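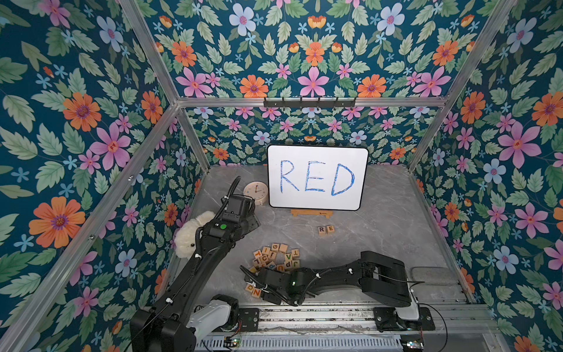

Letter blocks vs. the word RED: a grumpy thread

1/ People keep telling me alphabet blocks teach spelling. So: RED in big blue marker on the whiteboard, a pile of wooden blocks on the floor, R and E side by side out front. Two thirds of a very short word. I remain unconvinced.

2/ Who picks these colors? The R is dark, the E is orange, and the word they're copying is RED in blue. A kid who can already read will be fine. A kid who can't is getting three stories at once.

3/ The Vustari leaflet promises "50 first words." With how many K's, I wonder. Try a long word sometime and get back to me.

4/ Now find the D. Go on.

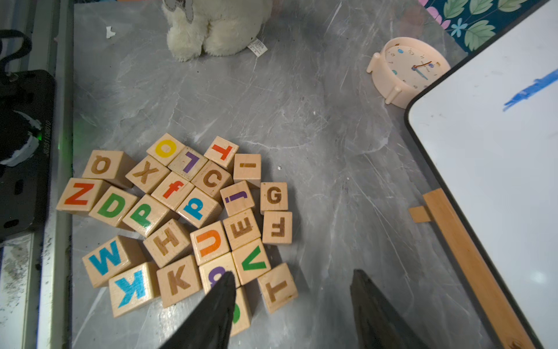

It's the green one, in the middle of the pile.

5/ Also, lowercase f and j mixed in with the capitals. And one blue letter that's a b or a q depending on where you sit. Great for beginners, I'm sure.

6/ A friend in Plullthorpe swears by hers and says I'm overthinking it. Maybe. She also paid for 200 blocks and mostly builds towers with them, and I have no complaints about towers.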